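The Slow Business of Teaching a Robot to Sweep

By the staff of Marusance

February 2018

A broom and a dustpan cost very little, and most people learn to use them before they can read. For the software group at Ruvden, sweeping has become the hardest job on the list.

The trouble starts with planning. A robot that picks up a cup can work out one path for one arm, follow it, and stop. Sweeping takes two arms that depend on each other the whole time. If the pan tips up by the thickness of a coin, the dirt goes under it. If the brush comes in too steep, it pushes down on the pan and the other arm has to push back.

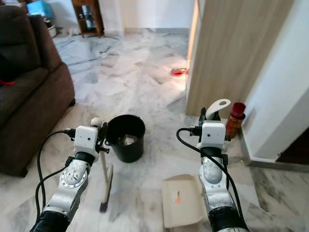

Ruvden's first planner treated the arms as separate machines that happened to share a floor. Each one got its own goal and its own timing. The result was a lot of waiting. The current version, called Melnychuk after the street where the office used to be, plans both arms as one body. It picks a spot for the pan, holds the lip close to the floor, and then builds the brush stroke backward from that point.

The group keeps a log of every planned stroke in simulation. The last full run covered 2,055 of them, and the failures fell mostly into two piles. In one, the brush stopped short of the pan. In the other, the planner asked for a wrist angle the arm could reach only by swinging its elbow out wide. The second kind was fixed in June with a cost term that makes wide elbows expensive. The first kind is still being worked on.

Force is the next problem. Bristles bend, so the point where the brush touches the floor is never quite where the model of the arm says it is. Melnychuk doesn't try to model each bristle. It treats the brush as a soft block with a spring in it and corrects the height of the hand as the stroke goes on. That correction loop went through 3 rewrites before anyone was happy with it.

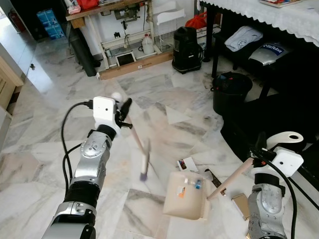
Brush in one gripper, dustpan in the other, over a marble floor.

Then there is seeing. Polished tile is hard on a vision system. Gray veins look like thin dark objects, and reflections look like bright ones. Ruvden's perception code, which it licenses in part from a small company called Gidside, compares views taken from different positions. A vein stays flat on the floor as the view changes. A bottle cap has height, even if it is only a little, and shifts against the tile behind it.

Small flat scraps remain the weak point. A piece of label has almost no height at all, so the software falls back on color and edges, and it makes mistakes.

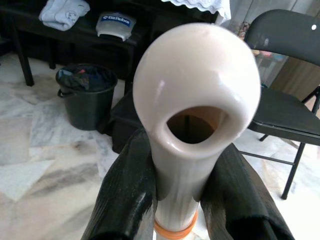
Photo: Ruvden

Cameras near the grippers help with some of this. They give a close view of whatever the fingers are holding, and the software uses that view to estimate how an object sits in the grip. A tool that has turned by 18 degrees needs a different stroke from one held straight. The old code assumed the grip never changed once the fingers had closed. The new code checks it again before each stroke and replans if the angle has moved too far.

The checking costs time. A replan takes 2 seconds on the computer Ruvden uses now, long enough to be annoying to watch. The group's next release will keep a set of ready-made strokes in memory and adjust the nearest one, saving the full planner for cases where nothing in the set comes close.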